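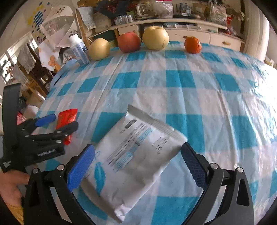
The checked tablecloth and the white packet

Sunday, October 11, 2020

Slept until eight. Rain before breakfast, then sun all morning, strong enough on the kitchen table that I had to move my chair to read.

Did the pantry. I had put it off for weeks and wanted it finished before Ghada comes back from Jukolthorpe. Everything came out onto the table, a few things at a time, and I wiped the shelves with vinegar and water. The plastic tablecloth still has its long creases from being folded in the drawer. I tried a warm towel on them last night and gave up. It wipes clean, so it stays.

Most of what I found was packets. A white one with a turquoise leaf on it, a shiny red one, two bags of lentils tied with string. I threw out the old paprika and a jar of something Ayman Chamoun gave us last December. Flour is down to 400 grams. Need rice, salt and tea. The packets now go in the shoebox on the middle shelf – cans underneath, jars on top.

Walked to the store after lunch and spent 26 on groceries, more than I meant to. Forgot the salt.

Ghada Zein called at six. Her train is on time for tomorrow and she wants soup. I said there were plenty of lentils.

Step counter says almost 2,000, which seems low for a day on my feet. Knee is sore from the bottom shelf. Still have to do the drawer under the stove.

Search this diary
Type and press enter

Recent entries
Lentil soup again
The drawer under the stove
A letter from Ayman
Shelf paper, second try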